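3.2 Sorting Without Rules: How Households Name Their Leftover Things

Most studies of household clutter begin by asking people what they own. We learned early on that this is a poor question. People do not know what they own, and they get testy when pressed. We asked where things go instead, and got answers that were longer, stranger and more useful.

Our interviews were carried out in Prandska in July, in 144 homes, and produced 436 separate names for places where things are put when they have no place. "The drawer" was the clear favorite, followed by "the other drawer." Haslinger had predicted that names would describe contents. Maeng had predicted that they would describe location. Most names did neither. They recorded a grievance, as in "your mother's shelf" or "where the stapler was."

Toys were the one area in which households claimed to have a system. Parents told us, often with some pride, that each kind of toy had its own bin. Play food in particular was said to live with play food (Figure 4). When asked what else was in the bin, the same parents tended to lower their voices.

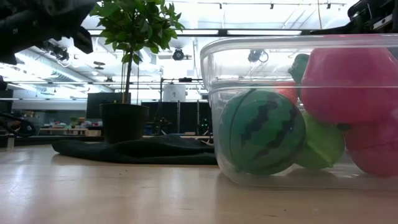
Figure 4. Toy fruit in a clear plastic container, with a green watermelon at the left wall and a large pink object at the upper right.

3.3 Flat Things and the Problem of the Pile

Cloth gave us more trouble than any other material. A cup is in the cupboard or it is out. A dish towel may be clean, nearly clean, set aside for the floor, or waiting for someone to make up their mind, and it can look much the same throughout. Our first coding sheet had one box for all of this. The second had four, and the coders disliked it more.

Stoica's account of domestic order treats folding as the moment at which an object is declared finished. We find this persuasive for sheets and hopeless for everything else. In our interviews, a cloth left on a table was described as "put away" by the person who had left it there and as "left out" by everyone else in the home. 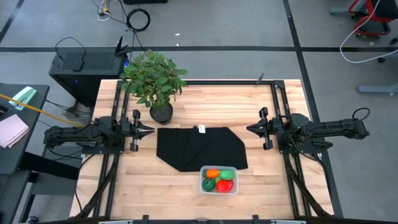

We kept both answers. The coding software, Clerkix, allowed one status per object and flagged each disagreement as an error, so we entered the cloths twice and put up with the warnings. Maeng proposed a tie-breaking rule in favor of whoever did the laundry. Haslinger objected that this would settle the matter in a way no household in Prandska had managed, and the rule was dropped. Agreement between coders on the cloth items remained the lowest of any category, and they are left out of the comparison with the Sekitz interviews in the next section.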